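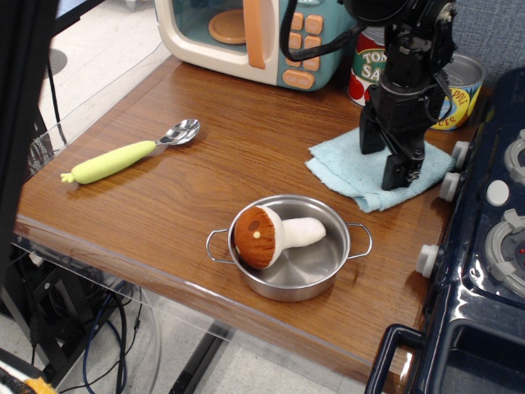 Figure 3. Toy kitchen cell with the mushroom in the pot and the gripper above the folded towel.

Casimiro Sarmiento
August

4.2 Rules for resetting and labeling the cell

The rules in this section apply to all tabletop cells that supply episodes to the Kokton set. They replace the site notes used at Lurier, which left the choice of start state to the operator and gave no test for a valid reset.

A start state is written as a list of object relations, without coordinates. For the cell in Figure 3 the relevant entries are "mushroom in pot," "spoon on table, left of pot" and "towel on table, folded." Objects that take no part in the task, such as the microwave and the two cans, are listed once per session and must not be moved between episodes. If one is moved by contact with the arm, the episode is kept and tagged, and the object is put back before the next one begins.

Soft objects need a separate rule. A towel never returns to the same shape, and a strict match would reject nearly every reset. We accept any towel state in which the cloth is folded and lies flat on the table. Uneven edges are allowed. The plush mushroom is treated as soft for grasping but as rigid for reset, and its tilt inside the pot is not recorded.

Labels are written after the episode ends and describe the change in relations only. "Took mushroom out of pot" is a valid label; "tried to clear the pot" is not. Where two annotators disagree, the episode goes to a third, and the majority label stands. In the Quan audit, 87 episodes were drawn from the shared pool, and 16 of them carried labels that named an intention in place of a result. All 16 had been written during the episode.

The gripper must be open and clear of all objects at the first recorded step. Clearance is checked from the joint log — a camera view alone is not accepted, as a fingertip close to cloth can look free when it is touching. Draltotska applies the same check at the last step, and we adopt that practice here.

Cells are inspected after every 50 episodes. The inspection covers cable slack at the upper joints, the position of the table relative to the base, and wear on the finger pads. A cell that fails on any item is stopped, and the episodes recorded after the last passed inspection are held for review. Held episodes may be released in blocks of 32 once a second operator has replayed the joint logs and signed the session sheet.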